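# Where does blue come from?

Blue is easy to find today. It is on packets, clothes, pens and road signs. For most of history it was one of the hardest colours to make.
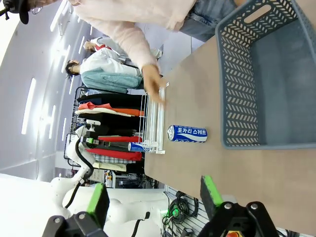
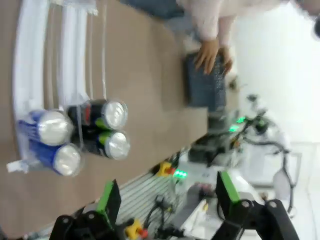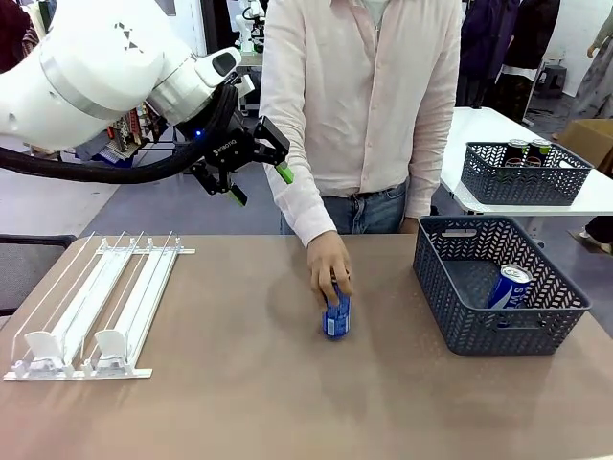
Look for the blue.

People who wanted a blue dye long ago had to get it from plants. In Britain the plant was woad, which has yellow flowers and long green leaves. In warmer countries it was indigo. Both plants contain the makings of the same blue dye, but indigo leaves hold much more of it. Indigo is also the dye that made blue jeans blue, like the pair in the last picture. The jeans in your own drawer were probably dyed with indigo made in a factory, but the dye is the same.

## Getting the dye out

Woad leaves do not look blue at all. They were crushed, rolled into balls and left to dry. Later the balls were broken up, wetted and left to rot for weeks. This smelled so bad that Queen Elizabeth I did not want it done near her palaces.

At Plurnley Farm, near Trarnatham, Nima Farahani still grows woad and dyes wool with it. She picks the first leaves at the end of May. Visitors can watch the dyeing in the old barn, which has room for 20 people.

## A strange change

The liquid in a dye pot is called a dye bath. A good woad or indigo bath is a yellowish green. When wool is lifted out, it is yellowish green too. Then the air gets to it. Oxygen in the air changes the dye, and the wool turns blue while you watch. It takes a few minutes. Dipping the wool again makes the blue darker.

## Blue for paint

Paint is different from dye. A dye soaks into cloth, but paint needs a coloured powder, called a pigment. The best blue pigment came from lapis lazuli, a stone dug out of mountains in Afghanistan. It was ground up and cleaned to make ultramarine. The name means "beyond the sea". It cost so much that painters often saved it for the most important person in a picture.

In the 1700s, a colour maker in Berlin made a new blue by accident while trying to make red. It is called Prussian blue, and it was much cheaper.

## Words to know

- **Dye:** a colour that soaks into cloth.
- **Pigment:** a coloured powder used to make paint.
- **Woad:** a plant grown for its blue dye.
- **Oxygen:** one of the gases in air.

## Something to try

Chop some red cabbage and ask an adult to pour hot water over it. Let it cool, then take out the cabbage. Stir in a small pinch of bicarbonate of soda. The purple water will turn blue. Add too much and it goes green.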